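Work board (assembly)

A work board is a flat panel that holds parts and fixtures in fixed places while something is put together by hand or machine. It is one of the simplest tools in a workshop, and a wonderfully clever one! Most are rectangular and pale, so that colored pieces – blue cylinders, for instance – stand out at a glance.

Fixture plates fastened to the surface keep each part where the next step needs it. The Jollside pattern, listed in the Bimov catalog as no. 1479, takes round parts upright and can be turned to run lengthwise or crosswise on the table. Marinescu boards use smaller plates, which suits short runs beautifully.

Boards are often set on a dark tabletop to cut down on glare.

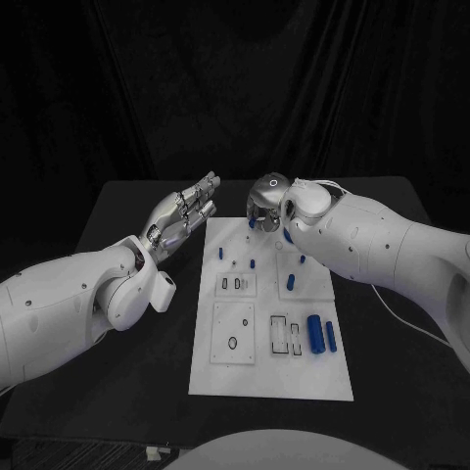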